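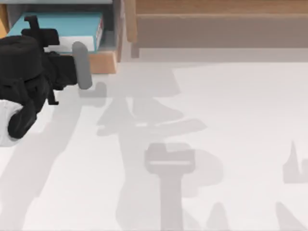

I spent a Saturday learning to put a book away, and I was terrible at it. Murray Hawthorne, who runs the demonstration sessions at Bernwood, had handed me a controller, pulled up a chair and told me to take my time (I did, believe me). The job was simple on paper: drive a simulated arm around a simulated room and do ordinary chores with it, again and again, so the learning system has something to copy. My first room had a white floor, a long low piece of wooden furniture and a shelf unit with a blue book lying flat in it, and I must have hovered that black gripper next to the shelf for a full minute, trying to figure out from the shadows on the floor how high up I was. The shadows are great, by the way. I ended up steering by them more than by the arm itself!

What Bernwood is after is examples, piles of them. The learning system they call Ilo doesn't get a list of rules about books and shelves. It gets recordings of people like me fumbling through the task: what the arm could sense, what the person told it to do next, all the way to the end. When I visited, the book-and-shelf set stood at 493 recordings, and Murray wanted 635 before anyone started training on it.

"Are mine going in?" I asked him.

"Two of them," he said. I'd done seven.

The rest got tossed, and the reasons were fascinating. One was too slow. In a couple I'd bumped the shelf and backed off, and you'd think a good recovery would be worth keeping, but it depends who you ask. Florence Beaulieu, who checks the recordings, likes a few mistakes in the mix as long as the person fixes them cleanly. Keegan Ross, at the next desk, would throw out every one. They've been having this argument since December and they had it again over lunch, with me in the middle holding a sandwich.

The other thing they fuss over is variety. If the book always starts in the same spot, Ilo learns the spot and not much about books. So between attempts the software shuffles things: a different position, different lighting, sometimes a whole new room. You get comfortable, you finally have a nice smooth reach going, and then you hit reset and have to think all over again. I grumbled about it for the first hour and after that I kind of looked forward to it.

By late afternoon my thumbs hurt and I was still asking for one more try. Murray let me have it. I went in too low, scraped along the shelf, and heard Keegan say "delete" without even turning around.

20/07/2019

7 comments
Share this story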